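Tags: Handouts, Gripping and Handling, Faults and Safety

Handling Faults, Handout 6: The pad that let go

Please read this before the practical, and bring it with you if you can, as there is room at the bottom of each page for your own notes (I do like to see them scribbled on).

Last time we looked at faults that announce themselves: the motor that trips, the arm that stops dead and flashes a code at you. Those are almost friendly, in their way. This week we are going to spend our time on a quieter sort, where the machine carries on quite happily while the work goes wrong, and we shall do it by way of the Diltton bench trial, which some of you will have heard me grumble about already.

The trial itself was simple enough. Unar, our two-finger gripper, had to close on a small smooth part, lift it, carry it across the table and set it down, over and over again. It managed 968 lifts without any trouble. On the next one the part slipped out partway across, and the program, which had been told that fingers closed meant part held, went on and "placed" nothing at all with great care. It then did the same for the rest of the run, up to 1,768 cycles, and logged every one of them as a success. I still wince a little when I look at that log.

So where do we begin with a fault like this? My advice, and I give it every year, is to begin with the fingers themselves, and to leave the software alone until you have had a good long look at them. Clear the table, open the gripper wide, make sure it is isolated so that it can't close on you, and look at each finger in turn. It is tempting to glance at one and take the other as read. Please don't. The two fingers do the same job, but they don't always age at the same rate, and a pad that is fine on one side tells you very little about the pad on the other.

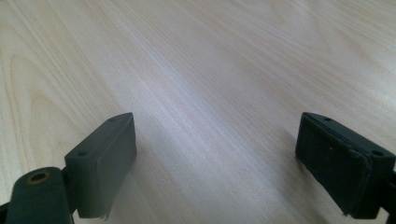
Wouldn't the force reading have shown the slip straight away, Vindisik asked when these notes first went round, and if it would, why are we squinting at bits of rubber? It's a fair question and I have kept it in ever since. The answer is that Unar was reading motor current only, and the current rises when the fingers meet anything firm, including each other. A reading taken at the moment of closing could not tell a held part from an empty grip. A reading of finger position would have done it, and we had one available all along — we simply weren't checking it.

Now, back to the pads. On the left finger there is a thin, ragged sliver hanging from the lower edge of the pad, which looks like a layer of lining beginning to peel. The right one is in better order, a little worn on the surface but with its front pad still seated against the block behind. I would ask you to be careful about what you conclude from this. A peeling edge is a good reason to change a pad, and it is a good suspect for a slip, but it doesn't prove the cause by itself. To get any further you need to fit a fresh pad, leave everything else exactly as it was, and run the same lifts again. If you change the pad and the closing force and the speed all in one go (and I have done it myself, in a hurry, before lunch), you will have a working machine and no idea why.

A word on dust as well. Small specks on a pad may look like nothing, but a smooth part on a dusty pad can have less hold than you expect. Wipe both pads with a clean dry cloth before each set of lifts, and write down that you did so.

What we changed afterwards

The program now compares the finger position with the known width of the part after every close, and again just before it sets the part down. If either check fails, the arm stops where it is and waits for a person. We also look over the pads every 100 lifts, which felt fussy to begin with and has since become a habit.

On safety

A dropped part at Diltton only rolled under a bench. The same fault on the Were line, where the parts are heavier and people walk past, would be another matter altogether. When you write up your own trial, say where the part would land if it were let go at the worst point of its path, and who might be standing there. And keep your hands out of the gap between the fingers until the supply is off and you have checked that it is off, however sure you feel.

For the practical

Work in groups of 2. Inspect both fingers, note what you find on each one separately, and write your suspected cause before you touch anything. Then plan one test, with one change in it. Bring the plan to me before you run it, and don't worry if it seems too plain. Plain tests are a pleasure to mark.

Handout revised 2024-12-18. The written report is due in April.

Related handouts
Handout 4: Reading a fault log without losing heart
Handout 5: Stops, trips and what they tell you
Handout 7: Checking that a part is really there
Notes on writing up a failed trial

We use cookies to remember your settings and to see which course pages are being read. By carrying on, you agree to this. Manage cookies | Accept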